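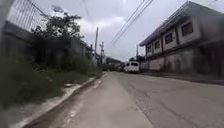
Oker发布街道感知与路径规划软件Dranorura新版本：没有车道线的路，也得有人会开

Oker今日宣布，面向低速自主移动平台的感知与规划软件Dranorura推出第2版。新版本的主要工作集中在一类长期不受演示视频欢迎的道路上：水泥路面，不画车道线，路缘石缺了角，路边停着一辆面包车，墙头的草长得比交通规则更有主见。

低速自主平台（配送小车、巡检车、园区清扫设备）大部分时间都行驶在这样的街上。行业里流传的宣传片则多半取景于刚刷完漆的园区环线，天是蓝的，线是白的，行人都很懂事。Oker自己也拍过一部，目前仍挂在公司展厅里，片中的小车表现十分出色，因为它没有遇到任何事情。

Dranorura第1版在那样的环线上运行良好。到了旧街区，它的表现可以用“谨慎”来形容：在一条没有标线的直路上，规划模块会因为找不到车道而请求人工确认，人工确认之后继续行驶，几米后再次请求确认。负责远程值守的同事曾建议给确认键换一个耐用些的型号。公司采纳了这项建议，随后又决定改软件。

路面边界：从找线改为找路

新版本不再把车道线当作行驶区域的前提。感知模块同时估计路缘石、排水边沟、草皮边缘和建筑墙脚，各自给出置信度，再合成一条可通行边界。路缘石破损或被杂草盖住时，该段边界的置信度会下降，但不会消失，规划模块据此把车身向路中央多让一点，继续前进。

水泥板之间的接缝和裂纹是另一个老问题。斜着穿过路面的深色细线，在旧模型眼里与标线颇为相像，第1版曾多次试图沿着一条裂纹礼貌地转弯。第2版在训练中单独加入了接缝、裂纹、污渍和修补痕迹等类别，用于评测的路段共762段，全部为无标线路面。在这组路段上，因误认裂纹引起的转向修正由第1版的1089次降至26次。剩下的26次已逐条归档，其中有几条裂纹，研发组看过之后也觉得确实很像标线。

低视角感知：从路缘石的高度看世界

小型平台的相机往往装得很低，低到路缘石像一堵矮墙，地上的一块石子也有了体面的身形。多数公开的道路模型以轿车视角为准，直接搬到小车上，效果类似于请一位高个子替小朋友描述游乐园。

Dranorura第2版为低安装位置重新做了地面估计。近处的路面在画面中占据大半，常常发虚或发白，远处的有效信息则挤在很窄的一条里。新的估计方法对两部分分别处理：近处依靠连续多帧的运动关系，远处依靠两侧边界的收拢方向。路面上的碎屑、浮灰和小石子按高度分级，高出阈值的绕行，低于阈值的照直压过去。

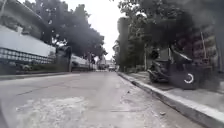
阈值由用户自行设定。Oker的默认值偏保守，早期试用方Gudeta在第一周就把它调高了，理由是他们的清扫车不应该躲着垃圾走。这一意见已写入新版说明书的清扫设备一节。

光照同样让人操心。阴天听上去是个温和的天气，可是树冠一旦从两边合拢，天空过亮，树荫过暗，停在人行道上的摩托车便与身后的深色物体融为一团。第2版在曝光差异较大的区域采用分区推断，对暗部物体先标记为“未定”，并在地图上保留其占用范围，待平台靠近后再行分类。对规划模块而言，一个叫不出名字的障碍物依然是障碍物。旧版曾要求先认出来再避让，这个顺序已经倒过来了。

路边停车：静止只是暂时的

面包车在测试路段中的地位值得单独一节。它可能停在路的左侧，也可能停在右侧，有时车头朝向平台，有时只给一个背影。新版本根据车头与车尾的朝向、与路缘或墙面的距离，为每辆停靠车辆预留一块起步空间，并在接近时降低车速。尾部方向另设一个较小的区域，用来应付倒车。

预留空间过大也会带来麻烦：窄街上若两侧都停了车，平台会判定自己无路可走，然后非常有修养地等在原地。为此，规划模块加入了协商式通行策略，允许在低速状态下逐步收缩预留区，同时持续监测车辆是否有移动迹象。一旦有，平台立即停车。让行之后是否会收到喇叭声，不在软件控制范围之内。

工具链：回放、标注与后悔

随软件一同更新的还有离线工具Hundon。工程人员可用它载入街道记录，逐帧查看边界估计、占用地图和候选路径，也可以在任意时刻改动参数，从该处重新规划，看看当时若换一种设置会走成什么样。内部称这一功能为“后悔模式”，市场部门建议更名为“反事实回放”，最终界面上采用了后者，快捷键仍是后悔的首字母。

Hundon新增了批量比对，可将同一街段在不同时刻、不同安装高度下的结果并排显示。标注界面也作了简化，草皮边缘这类本来就说不清从哪里开始的边界，现在可以画成一条带，不必硬描成一条线。标注人员对此反应积极，是本次发布中收到的最热烈的反馈。

已知限制

积水路面、夜间无路灯街道以及施工围挡密集区域，暂不在第2版的支持范围内。落叶厚到盖住路缘石的情况仍在测试。软件适用于低速平台，不适用于载人车辆，也不适用于希望它适用于载人车辆的客户。

供应与升级

Dranorura第2版与Hundon将于11月起向现有用户开放，第1版授权用户可免费升级，原有地图文件无须转换。新用户可向Oker申请试用，申请时请附上一段拟运行街道的影像。画面不必好看，路面有裂缝、路边有杂草者尤其欢迎。

关于Oker

Oker从事低速自主移动平台的感知、规划及开发工具软件，产品应用于配送、巡检和清扫设备。公司不生产车辆，车辆若停在原地不动，一般仍会先打电话给我们。

媒体垂询与试用申请，请通过Oker官方网站的联系页面提交。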